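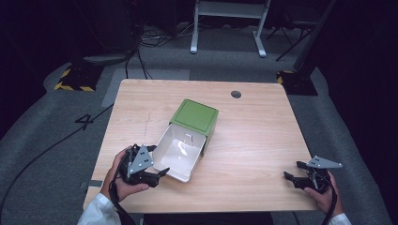

Drawer box at table 4, tray out, both grippers in hand.

Thread on the handle detector, which has eaten most of my time since July. It's about perception mostly, with a bit of planning at the end. Long one, so mute me if you need to.

Background for new followers. We record people opening and closing small things with two hand-held grippers, then train a policy on the recordings. The task here is a little storage box with a square green lid and a white pull-out tray. Left gripper works the tray. Right gripper is there for the other half of the job.

The software stack has three parts. Kullell does tracking and time sync. Prurska is the perception side, so segmentation, part poses and contact labels. Avov is the planner that uses whatever Prurska hands it. I look after Prurska and get blamed for Avov.

The trouble with this box is the tray. It's white and glossy, and the table has a bright patch across the middle from the overhead lights. The floor of the tray picks up its own highlight too. Our segmenter was happy to call both of those the same thing.

What that looked like in the output: the tray mask would grow a tongue running out over the wood. The pose fit then tried to explain the tongue by making the tray longer. Avov got a tray longer than the box it came out of and planned accordingly.

First attempt was to clip anything near saturation before the mask step. That got rid of the tongue and took half the tray with it. Reverted the same afternoon.

Second attempt was depth. Glossy surfaces and our depth estimate don't get along, and the tray floor came back as a hole going down through the table. I knew this would happen and tried it anyway.

Third attempt is the one we kept. Fit the box first, from the lid. The lid is green, square, has a raised rim and sits on a table that is nothing like it in colour. You get a solid pose from that alone, including the rotation, even when the box is sitting at an angle.

Once you have the box, the tray only has one way to go. So the tray pose is one number, how far out it is along its slide direction. You can fit one number from a pretty awful mask.

The extension estimate now looks for the front edge of the tray and ignores the floor entirely. The highlight can do what it likes in there.

There's also a small upright tab on the back wall inside the tray. We use it as a check and nothing more. If the tab is visible and the extension says the tray is shut, something is wrong and the clip goes to the review queue.

I wanted to use the tab as a main feature. Gergely Takács talked me out of it. His point was that with the gripper over the tray you lose the tab in exactly the clips you care about. He went and measured it, I hadn't, and he was right.

Next part, contact labels. We need to know when the gripper has hold of the tray and when it's only beside it. In the photo the jaws reach the front edge of the tray and one black finger sits just past the corner. From one still like that I couldn't tell you which label is correct. The code can't either.

So Prurska doesn't label contact from single images any more. It takes the gripper pose from Kullell and the extension from the box fit, and looks at whether they move together over 12 consecutive images. Moving together means holding. Gripper moving and tray not moving means beside. Neither moving means keep the previous label.

That last rule sounds lazy. I tried a fancier version with a small learned model and it scored lower on the hand-labelled set, mostly on pauses. People pause a lot partway through a pull.

Numbers. The hand-labelled set is almost 3,000 clips. The old contact labels were wrong in 34 per cent of them at one or more points. The new ones are wrong in 6 per cent, counted the same way. Most of what's left is very small tray movements below the noise in the extension fit.

I haven't found a good answer for those. Smoothing harder hides the real starts of motion, which the planner cares about more than anything else. Suggestions welcome.

On to Avov. It used to ask for a full six-degree pose for every part. I changed the interface so a part can be declared as "child of this body, slides on this axis, limits are these". Took a morning to write and a fortnight to get every caller to stop passing quaternions.

The nice side effect is that the plans got shorter. The planner no longer looks into lifting the tray sideways through the wall of the box, and its pull direction is parallel to the slide without any tuning.

The less nice side effect is that the limits have to be right. I typed one in centimetres where the config wants metres. The planner accepted it without complaint and produced a very confident pull. Simulation only, thankfully. There's a range check now.

Tooling bit, for those who like that. The review viewer is called Zhuravel and it's a plain web page. Left side is the recording, right side is the fitted box and tray, scrubber along the bottom with the contact labels in two colours. Keyboard only. J and K to step, C to flip a label.

I put off building the viewer for months and should have done it first. The long-tray bug was visible in the first clip I opened with it. It had been sitting in the averages looking like a slightly raised error.

Still open: the lid. It's a good anchor as long as it stays on the box. As soon as a task has the lid coming off, the whole "fit the box from the lid" trick needs a handover to something else, probably the box walls. I have a branch for this and it doesn't work yet.

Also open: two trays in one box. The config format supports it and the fitting code assumes one, with a TODO from me, dated December 8, 2021, that says "fix before anyone notices".

A few people have asked whether the box fit will be released. The fitting code and the viewer, yes, once I've pulled our paths out of them. The planner changes are tangled up with the rest of Avov and will take longer.

Going back to the lid branch now. Replies are on if you've done small-motion detection on sliding parts and have something better than a threshold.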